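Chapter 5

Supported Living and the Home Environment

Learning outcomes

By the end of this chapter you should be able to:

explain the difference between residential care and supported living in terms of tenure, regulation and funding;
set out how support hours are assessed and divided between shared and individual hours;
describe the main parts of a household support plan;
identify the records a provider must keep when domestic tasks form part of a person's support.

5.1 Introduction

Chapter 4 dealt with services in which accommodation and care are supplied under a single arrangement. This chapter deals with services in which the two are kept apart. In supported living, the person holds a tenancy or owns the property, and the care is provided under a separate agreement. A change of care provider does not, in principle, affect the right to remain in the home. A change of landlord does not end the care.

The separation has practical effects. Staff work in a private dwelling and have no general right of entry. Rent may be met through housing benefit where the tenant is eligible, while support is normally paid for by the local authority, by the person, or by both. The property itself is not registered as a care home, although personal care delivered in it may be a regulated activity.

Problems arise where the separation exists on paper only. If the tenancy can be ended because the tenant refuses support from a named provider, the arrangement may be treated as residential care. Case study 5A (Kornik Court) considers such an arrangement in detail.

5.2 Shared and individual hours

Support hours fall into two groups. Shared hours are those in which one member of staff is available to several tenants, usually overnight or at mealtimes. Individual hours are allocated to one person for stated purposes, such as bathing, travel, shopping or care of the home.

Kornik Court consists of five flats with one shared lounge. In April the scheme was reviewed by its care provider, Pisard. The review found that individual hours were being used to cover gaps in the shared rota in three of the flats. The annual total of 3286 individual hours had been delivered, but the records did not show to whom. The commissioner could not confirm that assessed needs had been met, and the tenants could not check what they had received.

The point is a general one. A total is not evidence of delivery to a person. Each individual hour should be traceable to a name, a purpose and an outcome in the support plan.

5.3 Domestic tasks as support

Care of the home is often treated as a minor part of the plan and recorded in a single line. It deserves closer attention. Washing up, changing a bed and tidying a living room are all tasks in which a person's level of independence can be observed and, where the person wishes, increased.

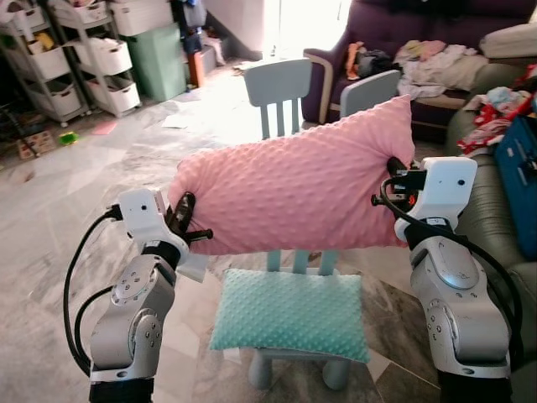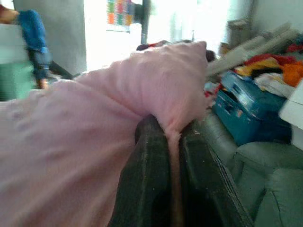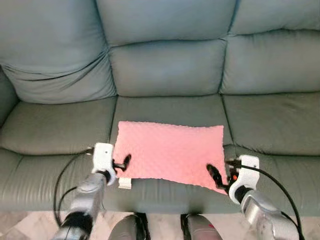 Three levels of support are commonly used in planning. At the first, the member of staff prompts and the person carries out the task. At the second, the task is divided and each completes a part of it. At the third, the member of staff carries out the task with the person present and consulted. The level should be recorded for each task separately. A person who needs full support with laundry may need only a prompt to prepare breakfast.

The Praltiden schedule, used throughout the remainder of this book, sets out one task per row, with columns for the level of support, the person's stated preference, known risks and the date of the next review. It contains no score. Earlier schedules produced a single figure for independence, and this encouraged planners to reduce hours on the strength of an average.

5.4 Consent and preference

A tenant may decide that a task is to be done differently from the way staff would choose, less often, or not at all. Where the person has capacity to make the decision, it stands, subject to the terms of the tenancy and to the safety of others in the building. Staff should record the decision and the information given before it was made.

Where capacity is in doubt, it must be assessed in relation to the particular decision. A finding that a person cannot manage a bank account says nothing about whether they can decide how their lounge is arranged.

Key terms

Core hours: shared support available to all tenants in a scheme.
Individual hours: support allocated to one person following assessment.
Tenure: the legal basis on which a home is occupied.

The next section turns to the support agreement and the clauses it should contain.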